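3. Sightings and how we logged them

I want to be upfront that we went into this part of the work as divers first and data people second. Kanako Hoshino and I had been guiding at Torkgate for years before we thought of writing anything down, so our early logbooks are a bit of a mess (lots of "huge ray!!" and no depth). For this paper we kept only the entries with a site, a depth and a time of entry, and that left us with 346 dives.

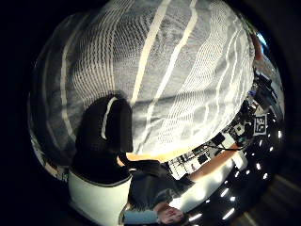
Most of those come from two sites, Gerness and Pap. Gerness is the easy one, a sandy slope with a cleaning station at the bottom, and the mantas come in on the rising tide. Pap is deeper and the current can be fierce, so we only dove it when the whole group was up for it.

3.1 Telling one manta from another

We matched rays by their belly spots, the same way everybody does. Maysoun Atallah went through the photos first and I went through them again without seeing her answers. When we disagreed we argued it out over coffee!

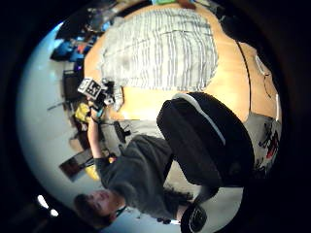
Belly spots are lovely to work with when the ray swims right over you, and a real pain when it banks away. A bent pattern looks like a different pattern, and we both got fooled in March by a female we'd already named. What I kept wishing for was something like the blocky black-and-white square marker on the handheld object in Figure 2, high contrast and plain to look at. Mantas don't come with one, so we threw out any photo where fewer than 3 spots were clear to both of us.

3.2 Counting the visits

A visit, for us, meant one ray staying at the station for at least two minutes. 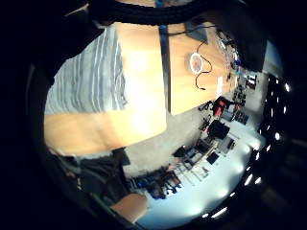

If it left and came back on the same dive we still called it one visit. Kanako wanted to split those up, and she may well be right, but our older notes weren't good enough to do it fairly. We stopped counting at some 50 minutes into every dive, even when there was plenty of gas left.

Figure 4. Cloth on the tabletop, with gloved hands.
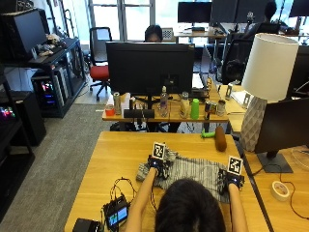
3.3 Weather and boat traffic

We took wind and swell from the Joteteo's deck log, written up by whoever was driving that morning. Boat traffic was just a tally of other hulls on the mooring when we rolled in.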